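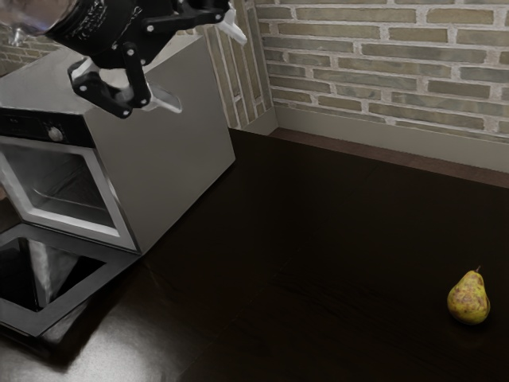

Chapter 8
Simulating the Bench Before Building It

The arm built in Chapters 5 through 7 can now reach any point on the bench and close its gripper on command. It has no model of what is on the bench. In this chapter you will write a virtual work cell, load the arm into it, and run the first kitchen task, in which a pear is picked up and placed inside a countertop oven.

A simulator holds three kinds of data: geometry, mass properties, and contact parameters. Geometry is the easiest to get right and contact is the hardest. A gripper that holds a pear well in software may drop it on the bench if the friction value was guessed. Section 8.3 gives a method for measuring friction with a tilting board and a protractor.

The examples use the Koro simulator and the Foller two-finger gripper file from Chapter 6. Readers working in a shared shop should keep one copy of the scene file on the shop machine and edit only local copies. The Stelteston workshop, where the exercises were tested, runs all scenes at 500 physics steps per second. Slower machines can use fewer steps, but fingertip contact becomes unstable.

8.1 Fixed and Movable Bodies

Every object in the scene is declared fixed, jointed, or free. The countertop and wall are fixed. The oven body is fixed, and its door is a jointed body with one hinge along its lower edge. The pear is free.

An open door takes up space in front of the oven. The planner must treat it as an obstacle even when the task does not touch it. Most failed runs in early testing came from a wrist path that was checked against the oven body alone.

Start with the arm parked above the oven and the door open. Record the joint angles in the scene header. Then set the pear at its start position, let it settle for 64 steps, and save the result as the reset state. All exercises in this chapter begin from that state.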